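Unit 4 handout – Table linen, trays and the business of clearing up

Read before the practical. Bring an apron and 20 minutes' worth of patience.

**4.1 Cloth first**

Most of you will lay a table the way you make a bed when late, by flinging something over it and hoping. Diekmann's rule (Annelore Diekmann, your assessor, so worth knowing) is that the cloth goes down, gets smoothed from the centre outward, and is then left alone. Patterned cloths forgive crumbs and small stains. They don't forgive being crooked, particularly along a straight edge.

- Check the colour under the light you'll be serving in.
- Florals: decide which way is up before the guests do.
- Iron on the reverse. The Skallo press is set to cotton and will stay there.

**4.2 Trays**

A tray with a raised rim keeps spoons off the floor. It also makes people brave – see last November, 36 glasses, one trip. Carry it level and set it down beside the work, well back from where hands are going.
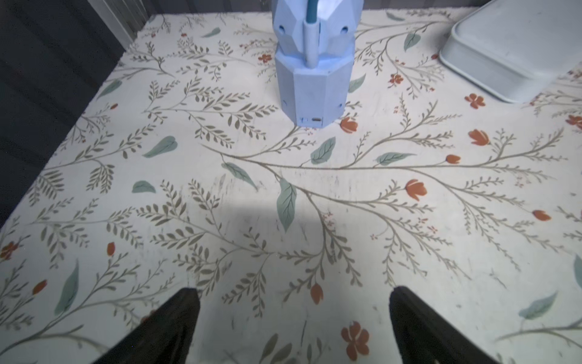
Should a tray be put straight onto a patterned cloth?

Only if the underside is clean and you lift it to move it. Dragging a tray rucks the fabric and leaves a mark that you'll be asked about.

**4.3 Scuffs and what to do about them**

White plastic shows its age early. Light scuffing is fine for service in the training room, and fine for the assessment too. Deep scratches hold grime, so those trays go to Gunther Oltmanns, who has a shelf of them and plans for none.

Wash with warm water and a soft cloth. Scouring pads are for pots. The Wunderlich powder under the sink is also for pots, whatever last year's group wrote on the lid.

**4.4 Clearing**

1. Remove small items to the tray.
2. Take the tray away.
3. Fold the cloth inward, crumbs and all, and shake it outside.
4. Wipe the table.

Step 3 loses more marks than the other steps combined. Outside means past the door.

For next class: read the Zindari folding sheet and practise on a tea towel.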